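Moving my coins off the exchange, finally

13 Dec 2023

I've been saying I'd do this since my first month in crypto, and last weekend I sat down with a pot of coffee and did it. Everything I own is now in a wallet where I hold the keys!

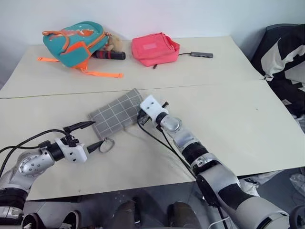
Some background for anyone new to the blog. I bought my first bit of Bitcoin through an exchange called Pramberg, mostly because Tanner Kowalchuk at my old job used it and could answer my dumb questions at lunch. It was easy, it worked, and I left everything sitting there for years. Then came all the exchange blowups last year and I started sleeping a little worse. Pramberg never gave me any trouble, I should say. I just got tired of wondering.

So I bought a Flirneck, the little hardware wallet with two buttons and a tiny screen. Setup took me 30 minutes, and most of that was writing down the recovery words, checking them, and then checking them again (my handwriting is terrible, and "angle" and "ankle" look exactly the same when I write them). You pick a PIN, the device shows you the words, you write them on paper, and it quizzes you on a few. Please don't take a picture of them with your phone. Please don't put them in your email drafts either, which is where mine would have gone a couple of years ago.

Then the fun part, the test transaction! Sadia Pirzada wrote to me after my last post and said to always send a small amount first, so I did. I copied the address, compared it character by character with the one on the device screen, hit send, and stared at the block explorer like it was the last minute of a playoff game. It needed 3 confirmations before my wallet software showed the balance as spendable. I think I refreshed the page for every one of them.

When that landed I sent the rest. Pramberg put a hold on the second withdrawal and emailed me to make sure it was me, and I was glad to see it. The network fee was a bit higher than I'd hoped (December has been busy on chain), but I'd rather pay it once and be done.

A few of you have asked about Stunurura, the multisig setup where you need more than one key to spend. I love the idea. Gordon Tremblay has been running it with his brother and swears by it, and he's promised to walk me through it over the holidays. For the amount I hold it's probably overkill, but I want to learn it anyway, just because it's so clever!

Still on my list: get the recovery words onto a metal plate, update the old firmware on my backup device, and write up simple instructions for my sister in case she ever needs to get at any of this. If you've written a letter like that for your own family, I'd love to hear what you put in it. Comments are open.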